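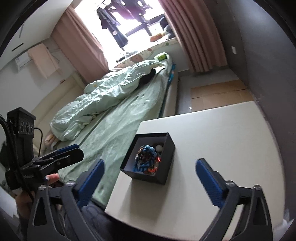

Selon Hiyori Mizuno, la balance Flelomico affichait chaque matin un poids différent, et elle a pensé d'abord que l'appareil avait un défaut. Dans son cas, le pied arrière gauche reposait sur le bord d'un tapis. Nous avons donc réécrit cette section, version du 30 novembre 2019.

4. Première pesée et suivi du poids

4.1 Installation de la balance

1. Posez la balance sur un sol dur et plat. Le carrelage convient, la moquette ne convient pas.
2. Ouvrez le compartiment sous l'appareil et retirez la languette des piles.
3. Appuyez une fois au centre du plateau avec le pied. L'écran montre 0,0 après un court instant.
4. Choisissez l'unité (kg ou lb) avec le bouton qui se trouve à côté des piles.

Note — Si vous déplacez la balance, même dans la même pièce, répétez l'étape 3 avant de monter.

ATTENTION : charge maximale 200 kg. Ne montez pas sur le plateau avec les pieds mouillés.

4.2 Création du profil

1. Dans l'application Dutier, touchez « Nouveau profil ».
2. Entrez votre taille, votre année de naissance et le poids convenu avec votre médecin comme objectif.
3. Montez pieds nus et restez immobile jusqu'au signal sonore.
4. Confirmez la valeur. Elle devient le point de départ de votre courbe.

Deux personnes peuvent utiliser la même balance, chacune avec son profil. Si leurs poids sont proches, l'application demande à qui appartient la mesure.

4.3 Pesées suivantes

Pesez-vous à la même heure, de préférence le matin avant le petit déjeuner. Une différence de 1 kg entre deux jours est fréquente et ne signifie pas que le régime a échoué. La courbe devient lisible après 13 mesures — avant cela, elle reste en gris.

Note — Les mesures prises avant la mise à jour de juillet sont conservées, mais elles n'entrent pas dans la moyenne.

ATTENTION : la fonction « masse grasse » envoie un faible courant dans le corps. Elle est interdite aux porteurs d'un stimulateur cardiaque. Pendant une grossesse, désactivez-la dans Réglages > Mesures.

4.4 Messages de l'écran

Lo : piles faibles, remplacez les 2 piles ensemble.
Err : mouvement pendant la mesure, descendez et recommencez.
OL : charge trop élevée, descendez immédiatement.

Pour partager la courbe avec votre médecin, voir la section 5.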